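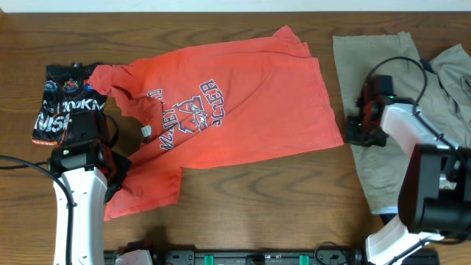

Orange T-shirt, left gripper on the hem, right one over by the khakis.

Jun 25, 2020

Quick one tonight, got to be up early. Couple of you asked why the folding rig is off and why I was in a mood all week. So.

Short version: left gripper wouldn't open when told to. Right arm carried on as if it had. Yichen put his hand in to free the cloth and the arm moved. He's fine – a pinch on the side of the thumb, red mark, gone by lunch. But it could have been a finger and I've not stopped thinking about it.

Long version. We've been running the same job since February, flatten a T-shirt, fold it, put it on the pile, next. It had got boring, in a good way. Then in the last fortnight Haiyan started writing "slow release L" in the log. Four times. I read every one of them and thought, sticky fingers, needs a wipe. Wiped them. Didn't look any further. That's on me.

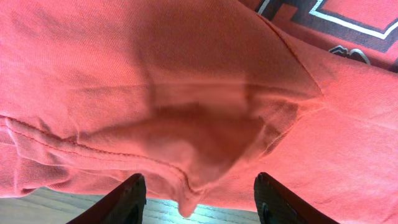 Knit is the worst for it. Woven stuff slides out if the jaws are lazy, but T-shirt cloth bunches up and stays put, and the seams catch on anything. We'd already dropped the grip force twice for that and I think now we were just hiding the real problem.

Which was the cable. Weidong had the gripper off by teatime and found the connector half backed out of its socket. Two of the pins were barely touching. So the close command got through, the open command got through some of the time, and when it didn't the controller sat there with the last good reading and reported the jaws open. Open! With a fistful of shirt in them. The right arm trusts that reading, so off it goes to the next step.

I'd always assumed a lost signal meant a stop. It doesn't, not on that line. There's a timeout, but somebody (me, in February, it's in the notes with my initials) set it to 40 seconds becuase it kept tripping during setup and I was fed up. Never put it back.
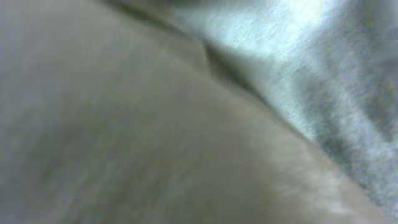
Garment Handling Team, Volell workshop, Selside

Anqi asked if we can test for it on purpose, and yes, we can. Pull the plug mid fold, see what the arms do. We did it on the bench on Tuesday with everyone standing well back. Both arms stopped dead every time with the short timeout. With the old setting they just kept going. Not nice to watch.

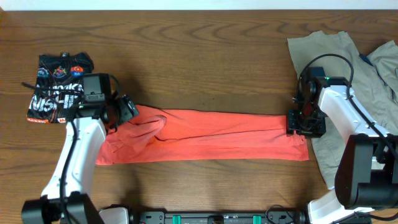
The other thing I want to change is how we read the lights. All of us, me included, had got into the habit of glancing at the grippers, seeing green and thinking fine, safe. Green means it has power. That's all. You can have a shirt pulled taut with a gripper clamped on each end and there's a small green light glowing on either side the whole time, happy as you like. Says nothing about whether the arm is about to move. Yichen saw green and reached in, and I would have too.

So, new rules as of now. Stop button in before any hand goes past the rail, no matter how small the job. Timeout back down and locked, and Ruoxi holds the password, not me. Connector gets a proper clip (on order from Fragkou, they said next week, we'll see). And "slow release" in the log means we stop and find out why.

Takildale demo is off untill the clip is fitted. I rang them, they were decent about it. Weidong wants the other arm's cable checked as well, so that's my morning gone. Bed.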